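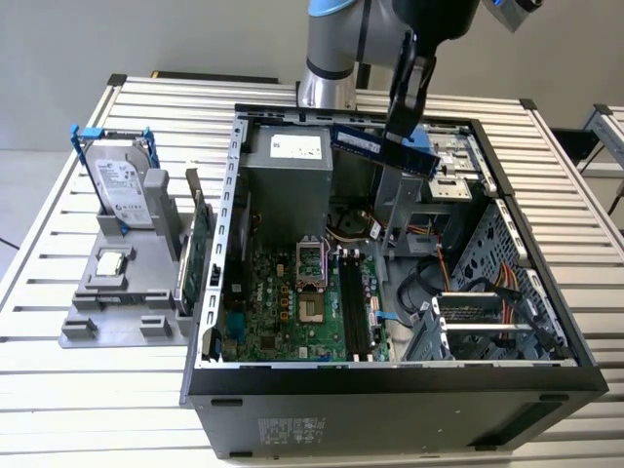 Dell tower on its side, panel off, socket open, two black memory slots beside it.

November, bench notes, after lunch

OK, so this is the tower from the Rollham batch, the one Rodrigo wrote up as "dead, no beep" and left on my shelf with a sticky note (thanks, Rodrigo!). Socket bracket is up. I went over the gold contacts with the loupe this morning and couldn't find a bent one, so I'm not blaming the board yet.

Memory next. Two black slots on this one, and I want to try one module at a time, slot nearest the socket first, then swap. The blue stick with the white label is the one I trust, it ran 8 hours in the Tejada machine without an error.

Power wires are a mess, yellow, red, orange and black all in one bundle heading for the drive bays. Tie them back before the fan shroud gets in the way again!! Light blue SATA cable stays plugged in for now.

Noelia, if you're at the bench before me, please don't drop the bracket without a CPU in it. Thermal paste is in drawer 3, nearly out.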